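Bremik open day

The Bremik open day is a public demonstration of robotic handling held once a year in September at the Bremik works, an automation workshop in Trerkitz. It shows small robot arms carrying out bench tasks of the kind used in packing, sorting and light assembly. The event is organised by the workshop together with the Zawadzka technical college, whose students run several of the benches. It is always held on a Sunday, when the production side of the works is shut down.

Background

The works was set up as a repair shop for conveyor drives and moved into automation when its main customer, a seed-packing firm, asked for a machine to load trays. The tray loader was later sold under the name Volesau, which the workshop still uses for its whole line of small arms and controllers. Early visits were arranged for customers only and took the form of a short tour followed by a trial of the customer's own parts. The public was first let in when the college asked to bring a class, and the two kinds of visit were merged the year after.

The present format dates from the move to the larger hall. Before this, visitors stood in a corridor and watched through a window, and the commentary was given over a loudspeaker that could not be heard when the compressor was running.

Layout

The hall is divided into 8 benches, numbered from the street door. Each bench carries one task and has a rail in front of it, set back far enough that an arm at full stretch cannot reach a visitor. Benches 1 to 3 are used for pick-and-place work with rigid parts such as blocks, caps and short lengths of tube. Benches 4 and 5 handle soft or thin goods. Bench 6 is used for tasks close to perforated sheet, bench 7 for teaching by hand, and bench 8 is kept as a spare in case another has to be stopped.

Screens above the rail show the view from a small camera at the wrist of the arm. The organisers regard this view as the main teaching aid of the day, as a visitor behind the rail sees only the back of the gripper for much of the cycle. The wrist view is shown without labels or overlays.

Programme

Doors open at 10 a.m. and the first demonstration starts half an hour later. Groups of up to 28 people are taken round in order, starting at bench 1. A full circuit includes a stop at every working bench, a talk on guarding and a period for questions at the end. Visitors who arrive between groups may watch from the gallery, which looks down on benches 4 to 7 but has no sound.

Each bench runs its task without a break while a group is present. If a cycle fails, the operator leaves the arm where it stopped, explains the fault and restarts by hand. The practice was brought in by the college and was at first resisted by the workshop, which had preferred to cut to a recording. Faults are written up on a board beside the bench and left there until the end of the day.

The perforated panel bench

Bench 6 deals with a known difficulty in camera-guided work. A sheet punched with a regular grid of small round holes gives a camera many points that look alike, so a system that finds its position by matching points may settle one or more holes away from the true place. Lighting adds to the problem. Holes that open on to shadow appear dark, while holes with light behind them appear bright and spread at the edges, and both can occur on the same sheet. Clear plastic near the panel can produce streaks of glare which hide holes or are taken for edges.

The bench uses a two-finger gripper. In the approach, the fingers are brought up to the sheet with the gap between them open, and the wrist camera looks past the fingertips at the pattern. The operator points out on the screen which groups of holes the system could use as a reference and which it should ignore.

The wrist view during work at a mint-green panel has dark holes in a block across the upper part and a short run of them lower down, with curved bands of bright holes to the left and below. Streaks of glare cross the middle, and the fingers, dark with touches of blue, stand open at the bottom. 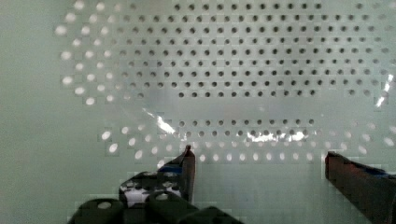 Teaching by hand

At bench 7 the arm is moved by a person and the motion is stored for playback. Visitors over the age of twelve may take a turn. The drives are set to a low force and the arm can be pushed aside with one hand. A stored motion is limited to 30 seconds, after which recording stops and the arm returns to its rest position.

The task is usually to move a foam block from one dish to another. Operators ask each visitor to try it first with the screen covered and then again using the wrist view alone. Most people find the second attempt harder – the view turns with the wrist, so left and right on the screen do not stay fixed to left and right at the bench. The recordings are kept by the college for use in its autumn course.

Safety

Every bench has a stop button on the visitors' side of the rail. Pressing it halts that bench only. Bags must be left at the door, and pushchairs are allowed on the ground floor but not in the gallery. Loose sleeves are tied back with a band for the turn at bench 7.

The talk on guarding is given at bench 3 and covers light curtains, speed limits and the difference between a stop that holds the arm in place and one that removes power. The second kind is shown with a weight on the arm, which sinks slowly against its brake.

Attendance and reception

Admission is free but a ticket is needed, and 1000 tickets are issued for each event. Teachers have praised the decision to leave faults in view, although some visitors have complained that the waits at bench 6 are long. The gallery has been criticised for its lack of sound – the workshop has said that it will fit speakers when the roof is next repaired.

A shorter version of the programme, with benches 1, 4 and 7 only, is run for schools in the spring.

Related articles
Volesau tray loader
Zawadzka technical college
Trerkitz
Wrist camera
Hand teaching of robot arms
Light curtain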